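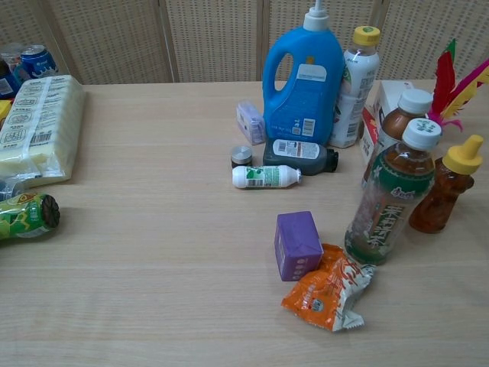 4.2 Ranger une table : où en est-on vraiment ?

Quand je raconte que je travaille sur le rangement automatique, on me demande presque toujours quand la machine sera prête à vider les sacs de courses. Je réponds d'habitude par une question : quels sacs, et vidés sur quoi ? Les chiffres de la section 4.1 portaient sur des objets isolés, posés debout, bien espacés. Pas mal de travaux s'arrêtent là, et je comprends pourquoi, c'est déjà du boulot. Mais une table de retour de courses ne ressemble pas à ça, et c'est elle qui m'intéresse ici.

La tâche, que nous appelons Jarkport depuis nos premiers essais à Davville (le nom est resté, tant pis), se formule en une phrase : libérer le plateau en regroupant les produits par famille. Boissons ensemble, entretien ensemble, choses à grignoter ensemble, le reste à part. Un enfant comprend la consigne. Le système, lui, doit décider pour chaque chose ce que c'est, par où la prendre et dans quel ordre, et ces décisions se marchent dessus en permanence. Le temps est limité à 90 secondes par objet, reprises comprises. C'est généreux – j'ai chronométré mon voisin de bureau et la comparaison est cruelle.

Au total, nous avons enregistré 3789 tentatives de saisie, toutes relues à la main par Oluwatosin Yusuf et moi pendant le mois de septembre. Une tentative est comptée comme réussie si l'objet finit dans la bonne zone sans avoir fait tomber un voisin. Sur ce critère, assez sévère je l'admets, nous obtenons 67 % de réussite. Je ne suis pas mécontent du score, mais la moyenne cache des écarts énormes d'une catégorie à l'autre, et c'est là que ça devient amusant !

Commençons par les bouteilles. Debout, avec un peu d'air tout autour, elles passent très bien : la pince descend, serre, remonte, et on peut aller boire un café. Couchées, c'est une autre affaire. Il faut estimer l'axe, viser assez près du milieu pour que le bouchon ne pique pas du nez, et surtout ne pas pousser la bouteille en arrivant, parce qu'une bouteille poussée roule et que l'estimation est à refaire. Notre module de pose, Torres, se trompe peu sur l'orientation, mais il ne sait rien du poids. Pleine ou vide, pour lui, c'est le même cylindre. Les flacons de miel en forme d'ours sont un cas à part, avec leurs oreilles et leur ventre : deux doigts plats n'y trouvent pas facilement une prise franche, et j'ai fini par avoir de l'affection pour cette série d'échecs.

Les gros bidons à pompe m'ont surpris dans l'autre sens. Je les croyais hors de portée, alors que la poignée moulée aide beaucoup dès qu'elle est tournée du bon côté. Quand elle ne l'est pas, le système hésite, tente la pompe (mauvaise idée) et perd son temps.

Restent les emballages souples, notre point noir. Un sachet froissé n'a pas de forme à lui, il a celle qu'on lui a donnée la dernière fois, et la segmentation le coupe volontiers en deux ou le colle à son voisin. Les cartons, en comparaison, sont des vacances. Le montage des essais à deux mains, décrit en 3.1, est repris ci-après pour mémoire.

Figure 4. Poste de rangement, configuration asymétrique : main articulée à gauche, pince à deux doigts à droite. Les produits sont groupés surtout vers l'extrémité gauche et au milieu du plateau.
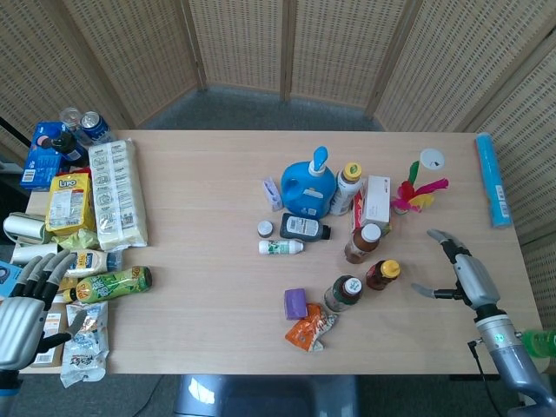 L'asymétrie a été discutée longuement entre nous, et je continue de penser que c'était le bon choix pour ce type de table. La pince est précise et facile à commander, la main articulée s'adapte mieux aux choses molles et peut en théorie retenir un objet pendant que l'autre côté travaille. En théorie. Dans nos essais, la coordination se réduit le plus souvent à un tour de rôle poli : une main agit, l'autre attend. Les vrais gestes à deux mains, du genre soulever un paquet pour dégager ce qu'il coince, restent rares et lents.

L'ordre des prises compte plus que je ne l'aurais parié. Nous avons comparé 4 stratégies, de la plus bête (toujours l'objet le plus proche) à celle du planificateur complet fourni avec la plateforme Pemitwood. La plus bête s'en sort honorablement tant que les produits sont dispersés. Elle s'effondre dans les coins chargés, comme celui de gauche sur la figure 4, où une boîte debout, des canettes et des paquets couchés se disputent la même bande de plateau. Le planificateur complet, lui, commence par les bords du tas et travaille vers l'intérieur – exactement ce que je fais chez moi sans y penser.

Alors, est-ce qu'une machine sait débarrasser une table ? Une partie de la table, oui, et plutôt bien si on ne la presse pas. Pour un rayon de magasin, avec des emballages rigides et une disposition connue, je serais prêt à tenter un déploiement surveillé. Pour une cuisine, non, pas avec ce système. Il me manque une mesure de force correcte au bout des doigts et une façon de reconnaître un sachet quel que soit son état. La section 4.3 reprend ces deux points, en commençant par la force, pour laquelle nous avons au moins des données.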